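Re: [hillrunners] Lacing for wide feet

On 14 May 2019, a list member wrote:
> Has anyone tried the Setura on the Rultcombe loop? My toes went
> numb after 2 miles and I'm thinking of going up a half size.

Oh, I had exactly this! Don't size up yet. Skip the second eyelet on each side and loosen everything below it (took me ages to work that out). I've got 200 miles on mine now and the toes are fine, though the heel lining is getting thin. My old Kinyua pair was roomier but hopeless on wet grass.

If you still want to swap, Zititz takes returns for 21 days, even muddy ones!

See you all at the July run,
me

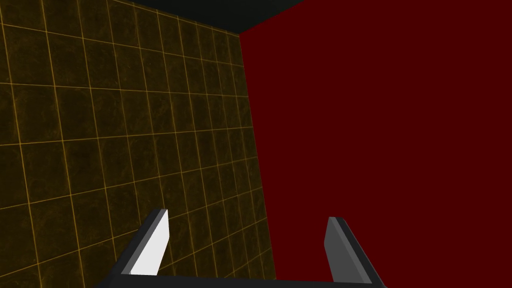
Next in thread: Re: Socks for the July run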